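Arm stops on collision fault near the ramp in the bin

jgalindo
Posted 2020-01-11

Our picking cell keeps tripping a collision stop. It runs fine over open floor, then faults when it goes for a block lying at the foot of the slanted metal panel. It has done it 5 times since I restarted the Koppel software. Payload and tool settings look right to me. Speed is already turned down.

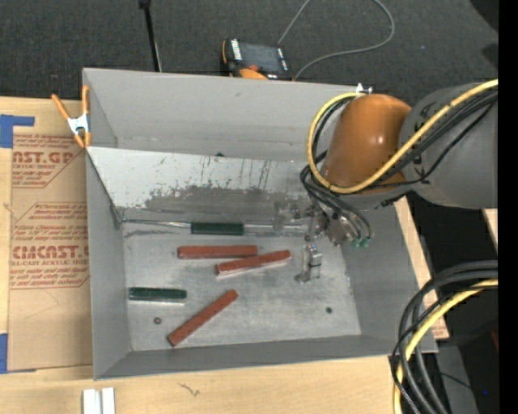 Gripper over the bin, red and green blocks on the floor.

fraser_y
I'd look at the cables first. You've got a yellow one looped right round the orange wrist. If it pulls tight as the wrist turns, the arm reads that as a contact. We lost 2 days to the same thing on our Kison cell.

Dorota C
I don't agree. A cable would trip it over the open floor as well. The green block by the panel leaves hardly any room for a finger. Check your panel is in the collision model at the right angle.

fraser_y
Depends on the wrist angle at that spot. Jog it there by hand at low speed and watch the slack.

jgalindo
Jogged it with the bin empty. No fault, and the cable had slack left. The panel in the model was 9 mm lower than the real one. I've corrected it and am running 300 picks before I touch anything else.

Dorota C
Keep everyone out of reach while it runs. And don't raise the force limit to get through it.

fraser_y
Fair enough on the panel. I'd still re-route that cable.

jgalindo
Will do it at the February service.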